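Flundari bimanual handover study: progress to February

Work this period centred on wrist-camera hand pose estimation when one hand blocks the view of the other. Marijke Vandenberghe recorded 60 approach trials on the Netville rig, 25 of them with the fingers of both hands within reach of each other.
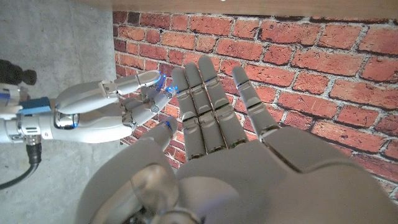
Fingertip position error was lowest with the near hand open and rose as the far hand's fingers curled. Adding joint encoder readings to the estimate cut the median error by 2 mm. Wing-yan Pan is checking whether the gain holds at slower approach speeds.

Labelling is behind schedule. Despina Gkikas has asked for one more annotator from the Flinville program. A further 60 trials are planned for next quarter, with no change to the budget.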